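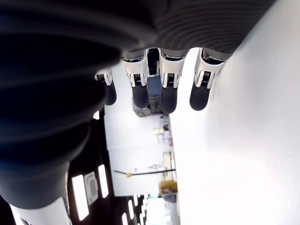
Week 5 notes: why bread rises (and why it sometimes sulks)

Okay, so last week we left our dough sitting in its bowl, and a few of you asked what it's really doing in there. Mostly it's eating! Yeast feeds on the sugars in the flour and gives off carbon dioxide, and the gluten you built by kneading traps that gas in stretchy little pockets. No stretch, no trap, flat loaf.

Our class dough uses 600 grams of flour and 11 grams of salt. Please weigh the salt — I once eyeballed it in my Plemano kitchen and ended up with a brick (my dog liked it fine). Salt slows yeast down, so a heavy hand means a long, long wait.

Temperature matters more than the clock. A warm room in June can double a dough before you've finished the dishes, and a chilly one might need all afternoon. Go by size and feel. Poke it with a floured finger: if the dent fills in slowly, it's ready, and if it springs right back, give it longer.

For next time, bake one loaf with a short rise and one with an overnight rise in the fridge, then bring a slice of each. Read the Pritchard handout too, but skip the part on sourdough, we'll get there.

Comments (3)

crustfan: Mine never browns on the bottom, any tips?

Reply: Try a lower rack and preheat the pan!

mel_211: Can I use whole wheat for the homework?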